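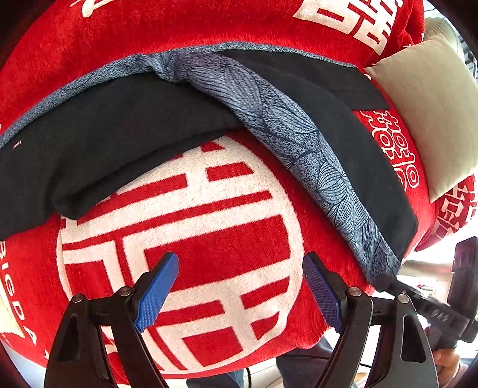
Red cushion, navy cloth and the leafy strip on top.

So we finally wrote down our rules for fabric work at Jirnbridge, and they fit on one page! Rule one is Fedir Kobzar's: if a grasp misses, keep recording and log it as a miss. I used to delete mine (sorry, Fedir). Rule two is mine – check the pads for lint before every run, and write your initials next to the check. We have 299 runs so far, and I'm going back through the first 9 this week to fix my sloppy labels.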